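Wide lens or normal lens on a hand-held gripper?

souad_b
Dear all, I am comparing two cameras for our hand-held gripper, the Veteo with the very wide lens and the Rivex with a normal one. With the Rivex I lose the object in the last moment before the grasp, as the finger covers it. With the Veteo I keep the object, but everything is bent. Which of them would you choose for work on a table?

Saber_S
The normal lens, without doubt. The straight lines stay straight and calibration took me 19 minutes. With the wide one I lost a whole afternoon and my error was still too large at the border. You can move the Rivex further back on the handle, did you try this?

souad_b
Yes, I moved it 29 mm back. Then it hits my wrist when I turn the tool.

mahmoud.ashour
I do not agree with Said. The bending is only mathematics, you correct it one time. What the camera did not see, you cannot correct. We changed to wide in September and I would not go back. Please fix the exposure by hand, however. The automatic one goes up and down every time a window comes into the view.

Saber_S
"Only mathematics" is easy to say when somebody else writes the code :) But I accept the point about the wrist. Is the picture sharp enough at close distance? Mine was soft under 6 cm.

perla_fig
Souad, which fingertips do you have? I had the black ones from Hofstetter and on dark objects I could not find where the tip ends. A coloured tip is a small change and it helped me more than the new lens.

souad_b
The exposure is what I tested this morning with the Veteo, fixed by hand as Mahmoud advised. The daylight from the panes at the top is strong but I can live with it. My problem is the table: on the orange wood there is a white glare at the upper right, and I would not trust any detection there. The green piece is outside of it, just under the fingertip, and I can still make it out well. Perla, the tip is blue, and against the orange it is easy to find. I will try a matt cloth on the table next and keep the wide lens for now.
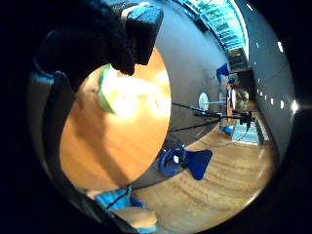
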